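Notes from the Autumn Term: the Robotics Club at Hirwood

Posted 19 December 2021

The club's autumn term closed on Thursday, and I have been asked by a number of parents for a written account of what was done. I keep this blog in a personal capacity, so what follows should be read as my own view as the member of staff responsible, and the school will issue its usual summary in the new year.

Membership stood at 21 by half-term. This was higher than expected and led to some difficulty with space, as the design room at Hirwood seats fewer than that with any comfort. We therefore divided the club into two groups on alternate weeks, the younger pupils working on line-following vehicles and the older ones on the handling project. The younger group will have a post of its own after their display in January. The remainder of this one concerns the older pupils.

The handling project was proposed last summer by my colleague Remzi Karakaya, who teaches physics and has run similar work elsewhere. Its aim is simply stated. Pupils are to collect a set of recorded demonstrations in which ordinary household articles are picked up, moved and put down, and then to train a small model to repeat the simplest of those movements. A person holds the gripper and carries out the task by hand while the camera mounted on it records. No arm is needed at that stage, and several pupils can be employed at once on planning, recording and checking.

The first three weeks went on agreeing what counted as a good demonstration. I had set aside one session for this, and I was wrong. Pupils held firm and differing opinions on how fast the hand should travel, whether a missed grasp should be kept, and where the recording should begin. Nevzat Ersoy, in Year 12, drew up a single page of rules which the group amended and adopted. It states that the gripper begins open, that the article is in view at the start, that the hand does not pause for longer than is natural, and that a failed attempt is marked as failed and kept. The last point was put to a vote and carried narrowly.

The articles were chosen by the pupils and brought from home. Hard objects came first: cups, blocks, a tape dispenser, the lids of jars. These were found to be fairly forgiving, provided that the fingers closed squarely. Soft articles were introduced after half-term, and it was here that the work became more interesting. A piece of clothing has no fixed shape, and two pupils asked to lift the same item will seldom take hold of it in the same place. We had some lively discussion as to whether this variety would help the model or confuse it. My own view is that a certain amount is necessary, but that the pupils should be able to say what they varied and why.
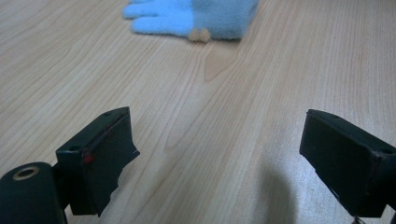

Gloves proved to be the article on which the group spent the most time. They lie low on the table, so that the fingers of the gripper must come down very close to the surface before closing, and pupils who were used to cups tended to stop too high. A glove may also be taken by the cuff, by the middle or by one finger, and it hangs quite differently in each case. After a fortnight the group settled on the cuff or the middle for all recordings intended for training, and set the others aside in a separate folder.

Care of the equipment took up more of each session than I should have liked. The inner faces of the fingers are expected to suffer with use, and the pupils were asked to look at them before recording and to enter any change in the log. Two of the Year 11 pupils, who had joined late and were still learning the recording software, took charge of this log and kept it very thoroughly. Their entries were of real use when we came to compare the earlier recordings with the later ones.

By the final session the group had completed 1165 demonstrations. Each was watched in full by a pupil who had not made it, and some 80 were rejected, chiefly for having been started too late or stopped too early. I consider this a respectable proportion for a first attempt. Checking was not a popular duty, and it was carried out by rota in blocks of 20.

Training was begun in the last fortnight on the block recordings only. The results so far are modest. The model will move towards the block from most starting positions and close upon it in a fair number of cases, but it releases the block at the wrong moment more often than not. Mr Karakaya believes that the recordings end too abruptly after the release, and the rules will be revised on that point before work resumes. No attempt has yet been made with the soft articles.

A word on assessment, as several parents have raised it. The project carries no mark. Pupils who wish to use it as the basis of an extended project may do so, but they must write up their own part and make clear which work was shared. Three have told me that they intend to do this and have been given the guidance notes. Any others should see me in the first week of term.

Sessions restart in January on the usual day and at the usual time. Pupils joining the handling group should read the rules beforehand, copies of which are on the shelf beside the log. Articles lent from home should be collected from the design room when term begins, and anything not labelled will be kept in the blue crate until half-term.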